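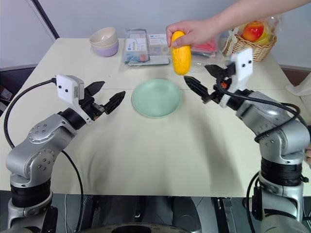
Fig. 1. Yellow melon held over a green plate; bowls, bagged boxes and a wrapped fruit basket at the back of the table.

Histari College, Household Studies
Unit 2: Setting out and serving fruit
Handout to go with the lecture of September 12, 2022
Notes by Erzsébet Vörös

1. What the books tell you

Most household manuals are very sure of themselves about fruit. The old Brivden manual, printed in 1842 and still quoted in the Trevgate textbook, gives 17 rules for a fruit table and a reason for hardly any of them. I have kept a few because they are useful. The rest I would like you to treat with suspicion until somebody shows you a reason.

The rule you will meet most often is "plate before fruit". Put the plate down where it is going to stay, then bring the fruit to it. Fine. A whole melon is heavy for its size and it rolls, so you don't want to be clearing a space one-handed. In Fig. 1 the plate is in the middle of the table and the spare things are along the far edge, and I can't fault that.

The second rule is that the plate must "suit" the fruit. By this the manual means colour, and there is a whole page on which glazes flatter a yellow skin. I have yet to see a guest eat more melon because of a glaze. Size and rim are worth your attention. A shallow rim lets you get a hand under a whole fruit when you lift it off again, but it will not hold juice. If you mean to cut, use a board and then a deeper dish, whatever the book says.

2. Whole or cut?

Trevgate says a melon should always come to the table whole "for the pleasure of the eye". I think this is mostly a way of putting off the washing up. Whole fruit on a plate is a display. Somebody still has to take it away, wash it, cut it, scrape out the seeds and bring it back, by which time everyone has started on the biscuits.

Do wash the skin before cutting. The knife carries whatever is on the outside through to the inside. Dry it too, or it will slip.

On ripeness: the thumping test. Manouchehr Rezaei sold fruit for years before he taught here and he thumps every melon he buys. I have asked him what he is listening for and had two different answers. Smell the stalk end, press the other end gently, and accept that you will sometimes be wrong. Skin colour alone tells you very little unless you know the variety, and a mottled skin is no proof of anything.

3. Baskets and wrapping

A wicker basket in clear plastic looks generous and costs little. Whether it is a good way to keep fruit is another matter. Plastic holds the damp in, and apples give off a gas that hurries along whatever is lying beside them. For an afternoon, leave the wrapping on if you like it. For a week, take it off and move the apples somewhere cool.

The textbook claims a wrapped basket keeps fruit "fresh until December". It does not say from when. See p. 194 and make up your own mind.

4. Bowls and small packets

Stack bowls while they wait, by all means. The Brivden manual objects to mixed colours in one stack, and a cream bowl sitting in a purple one would have upset its author. Ignore this. The sensible question is whether the upper bowl sits properly in the lower one or has jammed.

Small boxes and packets are where a tidy table usually goes wrong. Keep boxes together in a clear bag if you want to see what you have, and put the bag at the back. Flat packets slide under things and get forgotten, so give them a place of their own or leave them in the cupboard.

5. For next time

Read the Trevgate chapter on fruit, critically please. Bring one rule you think is sound and one you think is nonsense. Be ready to defend both, with something better than "my grandmother did it that way". Mine was a Vörös too and she stored onions in the piano.

Anyone who still believes in thumping should bring a melon.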